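Charity raffle pricing – final report
June 2020
by Ottavio D'Amico
2 comments | 4 shares

Our group looked at how the Cloltness school fund prices its raffle tickets, and whether a bundle brings in more than singles. Short answer, yes, but mostly at the door.

Data came from two raffles, both run by Pridside. First one singles only. Second one sold singles and strips of four. Same hall, same prizes more or less, Mancuso gave the dinner voucher both times. Total for the second raffle was $3,897. We typed the stubs into a spreadsheet by hand, which took way longer than planned – next time ask for them already sorted by seller.

Strips sold best in the first hour. After dinner people mostly went back to singles, even at tables that bought strips earlier. Online orders hardly changed.
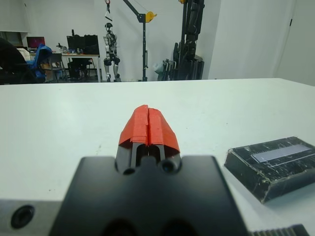 Trernel wrote back after reading our draft that we shoud not compare the two nights so directly, as the second one had a longer bar break before the drawing and people buy when they're standing around. Fair point. We added it to the limits section but didn't have time to redo the chart.

Other limits: only two events, no record of who bought twice, and some stubs had no seller name so we left those out. Would of liked to talk to the sellers too.

Reccomendation – keep the strips, put them at the entrance table, and print the price bigger. Also try one raffle with strips only and see what happens to the total. Spreadsheet is in the shared folder, second tab.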